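Jornley Hospice to open bereavement centre at Flellau House

Families to have year-round access to grief support under one roof

Jornley Hospice has announced that its new bereavement centre, Flellau House, will open to families in May. The centre will bring together the hospice's counselling, group support and practical advice services, which are at present delivered from three separate addresses in the town.

Flellau House will offer support to any adult or child living in the Jornley area who has experienced the death of a relative, partner or close friend. There is no requirement for the person who died to have been a patient of the hospice, and no limit on how long ago the death took place. Support will be free of charge.

The hospice received 918 requests for bereavement support in its last financial year, of which 328 came from families with no earlier connection to its services. Demand from this second group has grown steadily, and the present rooms at Trnka Street can no longer meet it. Waiting times for a first appointment have at times exceeded nine weeks. The hospice expects to bring this down to three weeks within six months of the centre opening.

A spokesperson for Jornley Hospice said: "The weeks after a funeral are often when people feel most alone. The visitors have gone home, the letters have been answered, and there is still a great deal to be done. Flellau House will give people somewhere to come at that point, and for as long afterwards as they need."

The building, a former school house, was left empty for several years before being bought by the hospice. Works have included a new roof, level access throughout the ground floor and the fitting of a lift. There are five counselling rooms, a larger room for group meetings, a kitchen, and a separate space for children and young people with its own entrance from the garden.
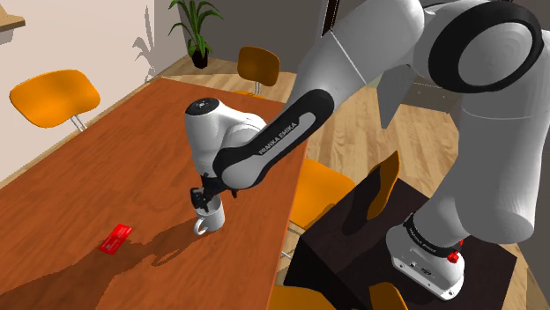
Individual counselling will be available on weekdays and on two evenings each week. Sessions will last 50 minutes, and most people will be offered six to begin with. Further sessions may be arranged after a review with the counsellor. Telephone appointments will continue for those who are unable to travel.

Group support will take place in the main meeting room. The programme will include a group for people whose husband, wife or partner has died, a group for parents, and a monthly meeting for adults who have lost a brother or sister. The Saturday drop-in, now held in the hall at Trnka Street, will transfer to Flellau House and will run from 10am until 1pm. No appointment is needed for the drop-in, and people may attend as often or as seldom as they wish.

A practical advice desk will be provided in partnership with Tostier, the independent family funeral directors. Staff at the desk will be able to explain how to register a death, how to inform banks and pension providers, and where to seek help with funeral costs. The desk will not sell or recommend funeral services, and families using it will be under no obligation to Tostier or to any other firm.

A spokesperson for Tostier said: "Many of the families we meet are dealing with official paperwork for the first time, and at a moment when it is hardest to take in. We are pleased to support a service that gives them clear information and the time to ask questions."

The centre will also be home to the Book of Remembrance, in which families may have the name of a relative entered together with a short line of their own choosing. The book at present holds 577 names. It will be kept in a quiet room beside the garden and will be open to visitors during the centre's normal hours. Families who have already made an entry will be written to before the book is moved.

Those wishing to place a fuller account of a relative's life may do so through a new written tributes service. Trained members of staff will help families to set down dates, places and memories, and to prepare the text of an obituary or a funeral address. A copy of each tribute may be lodged at Flellau House if the family wishes, and will not be shown to others without their written consent.

The cost of buying and converting the building has been met from legacies, local fundraising and a grant from the Jornley Relief in Sickness Fund. Running costs for the first two years are already in place. The hospice's in-patient and home nursing services are not affected by the project, and no posts will be lost as a result of the move.

An open afternoon for local residents, clergy, celebrants, general practices and schools will be held before the centre opens. Places are limited to 100 and should be reserved in advance through the hospice's main reception. Parking at Flellau House is restricted to blue badge holders, and other visitors are asked to use the public car park opposite the library.

The rooms at Trnka Street will remain in use until the day before the new centre opens. People who are already receiving counselling will keep the same counsellor, and will be contacted individually with details of their first appointment at the new address.

Notes to editors

Jornley Hospice is an independent charity providing care to adults with life-limiting illness, and support to their families, in Jornley and the surrounding villages.

Referrals to the bereavement service may be made by the person concerned, by a family member with their agreement, or by a health or social care professional. Children and young people under 16 must be referred by a parent or guardian.

Requests for interviews, and for visits to Flellau House ahead of the opening, should be made to the Jornley Hospice press office between 9am and 5pm, Monday to Friday.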